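Chapter 7
Setting Up and Maintaining a Two-Arm Kitchen Cell

7.1 Scope of the chapter

Chapter 6 treated the arm as a mechanism on a test bench. This chapter takes the same mechanism into a furnished kitchen and follows the work needed to keep it usable there. The example throughout is the Clidora cell, a two-arm installation for food preparation tasks. Its arms are supplied by Zitham and its control software is Elis, release 2. Readers using other equipment will find different menu names, but the order of operations is the same.

The chapter covers placement at the counter, zeroing of the joints, hand alignment, cable routing and the service schedule. Task programming is left to Chapter 8.

7.2 Placement and reference height

A kitchen counter is a poor reference surface. It is seldom level, and its front edge is often rounded. For this reason the cell is not zeroed against the counter itself. A ground steel plate is laid on the counter, leveled with shims, and used as the datum for both arms. The plate is removed when zeroing is complete, and the measured offset between plate and counter is entered in Elis as the surface correction.

The base is then locked. If it is moved afterward, even by a few millimeters, the surface correction is void and the procedure is repeated from the start.

7.3 Clearance at the front edge

Both forearms must pass over the front edge of the counter to reach the work. The edge is therefore the most likely point of contact, and the first fault to look for in a cell that reports unexplained torque peaks is a forearm set too low. In the Clidora cell the minimum clearance is 40 mm, measured at the lowest point of the forearm cover with the hand extended.

Cables reduce this figure. A loop that hangs clear when the arm is folded may catch when the arm is raised — the check must be made at both ends of travel.
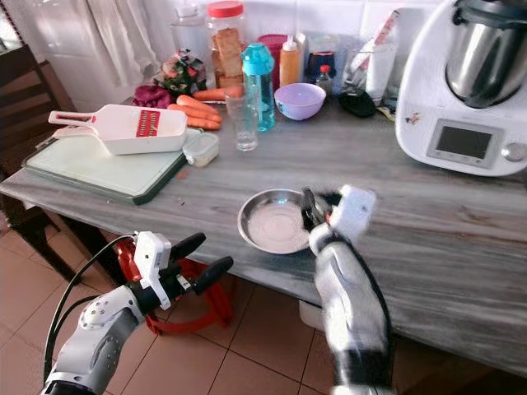 Clearance over the edge does not guarantee clearance at the object. Bowls, jars and bottles differ in rim height, and a hand that approaches from above needs room to open before it descends. The approach height is set per object class in Elis and should be verified at reduced speed after any change to the hand.

7.4 Service interval

The wrist joints are inspected every 384 operating hours. The inspection consists of a backlash measurement, a check of the cover screws and a visual examination of the finger surfaces. Flour, starch and dried juice collect at the finger joints and raise the friction there well before any wear can be measured. Clean the joints first, then measure. A reading taken on a dirty joint is not entered in the log.

Table 7.1 lists the 19 inspection points in the order in which they are reached with the covers off.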